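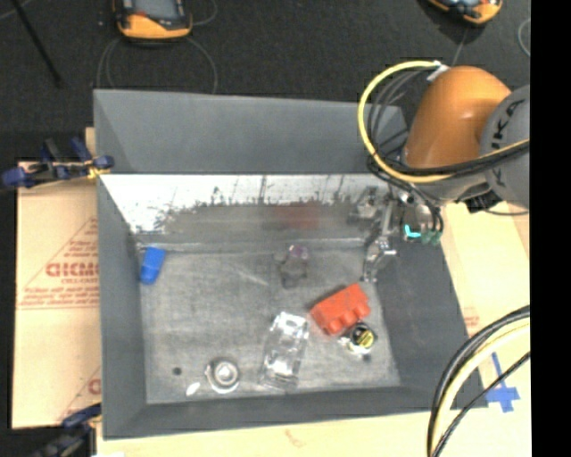

Osunia Bin Set
Data card, last changed October 5, 2026

What it is

Osunia is a small set of recordings of a robot arm at a gray bin with mixed objects in it. We made it at Shehu, in our Clondport workshop, to see how far a machine is from doing one simple shop-floor chore: emptying a bin of things it did not see before.

Contents

79 recordings, 14 of them held back for testing
5 object groups, among them clear packages and shiny parts
2 label files (pick result, object group)

Can it do the chore?

Not yet. Matte blocks with a clear shape are mostly fine. Clear plastic is still hard, and so are objects lying close to a wall, where the finger has little space. The inner wall also gives strong glare, and our depth values there are poor. Please do not use them without the mask.

A person empties the same bin faster and does not drop so much. We would not leave the arm alone for a full shift.

Known problems

In the September recordings the object group is missing for some picks. The Clenport recordings use another bin and are not included.

License

Free for research and teaching. Please write to us before any other use.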